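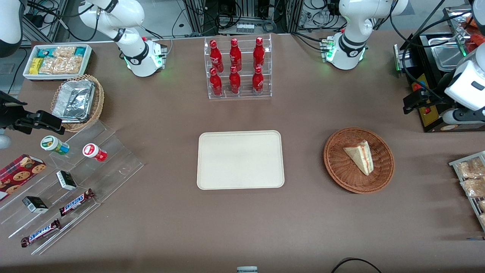 Snacks and drinks on a long brown table.

Main page | Contents | Random article | Recent changes | Help

Goslow is a fantasy novella published by the Rorkora Press, an independent publisher of short genre fiction. It is the second title in the Flastance sequence and runs to 200 pages in its paperback edition.

Plot

The story is set in Kurup, a harbour town whose residents must surrender one memory each year to the keeper of the lighthouse. A ferry clerk finds that her own name is missing from the town register and crosses the marsh to Goslow, where the surrendered memories are stored in jars. The final chapters return to Kurup on the night of the September tide.

Publication

The novella first appeared on June 7, 2023 in a signed hardback edition of 100 copies. A paperback printing of 2000 copies followed in September. The paperback adds a map and a short afterword on the dialect used by the marsh people.

Reception

Reviewers praised the dialogue and the marsh chapters. Several considered the ending abrupt, and one found the lighthouse rules hard to follow without the first book.

Categories: Fantasy novellas | Flastance | Books set in fictional towns | Rorkora Press books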